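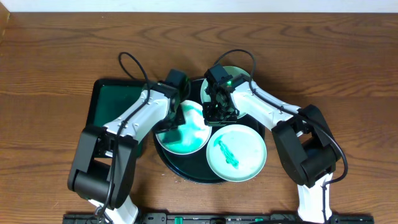 Com que frequência se deve reaplicar óleo num tampo de madeira maciça?

Duas vezes por ano na maior parte das casas, e de três em três meses nas zonas de uso diário intenso. O intervalo encurta quando uma gota de água deixa de formar pérola e começa a escurecer a superfície.

Este site utiliza cookies próprios e de terceiros para melhorar a navegação. Aceitar | Recusar | Gerir preferências

Manutenção de tampos de madeira oleados

As indicações aplicam-se a madeira maciça acabada com óleo ou com óleo e cera. Não servem para verniz, laca nem melamina. Em caso de dúvida sobre o acabamento, passar um pano branco com um pouco de óleo numa zona escondida. Ao fim de dez minutos, a madeira oleada terá absorvido parte do produto; sobre verniz, o óleo fica à superfície e sai com o pano.

Limpeza corrente

Pano de microfibra bem torcido, água morna e três gotas de detergente neutro por litro. Limpar no sentido do veio e secar de imediato com um segundo pano. O vinagre, a lixívia e os desengordurantes alcalinos removem óleo e deixam a fibra aberta. O carvalho e o castanheiro, ricos em taninos, escurecem em contacto com ferro húmido: a palha de aço fica excluída nestas duas madeiras, tal como as latas molhadas pousadas de um dia para o outro.

Marcas brancas

Uma auréola esbranquiçada é humidade retida na camada superior do acabamento. Colocar um pano de algodão seco sobre a marca e passar o ferro morno, sem vapor, durante cinco segundos. Levantar, verificar, repetir. Se ao quarto ciclo não houver alteração, parar e tratar a zona com lixagem localizada.

Marcas escuras

A mancha já chegou à fibra. Lixar com grão 120, depois 180, sempre ao longo do veio e numa área bastante maior do que a mancha, para não criar uma cova. Se persistir, ácido oxálico diluído conforme o rótulo, com luvas, óculos e janela aberta. Lavar duas vezes com água limpa. Deixar secar 20 horas antes de voltar a lixar: o pó de ácido seco é irritante.

Reaplicação de óleo

1. Retirar tudo do tampo e limpar como descrito. Secagem: uma noite.
2. Passar grão 240 à mão, com taco. Aspirar e passar pano ligeiramente húmido.
3. Aplicar óleo em camada fina com pano sem pelo. O Flakero incolor rende, no meu tampo, quase 43 ml por metro quadrado na primeira demão e bastante menos na segunda.
4. Aguardar 20 minutos. Retirar todo o excesso. O óleo que fica à superfície polimeriza mal e torna-se pegajoso.
5. Segunda demão no dia seguinte.
6. Uso ligeiro após 56 horas. Água e loiça quente só ao fim de uma semana.

Os topos absorvem mais do que as faces e costumam ser esquecidos. Dar-lhes uma demão adicional. A face inferior também leva óleo, pelo menos uma vez: um tampo selado só por cima troca humidade de forma desigual e empena.

Panos usados

Os panos embebidos em óleo de linhaça ou de tungue podem entrar em autocombustão se forem amarrotados no lixo. Estender ao ar livre, numa só camada, até endurecerem, ou mergulhar em água num recipiente metálico com tampa.

Humidade do ar

Manter a divisão entre 37 e 56 por cento de humidade relativa. Abaixo disso abrem fendas nos topos; acima, o tampo incha contra as ferragens. Os parafusos de fixação devem trabalhar em furos oblongos. No modelo Trollska que tenho na oficina os furos vinham redondos e foi preciso alargá-los com lima.

Texto: Dilani Majumder

Receba as nossas dicas de oficina todos os sábados. Introduza o seu e-mail. Subscrever

43 partilhas | 20 comentários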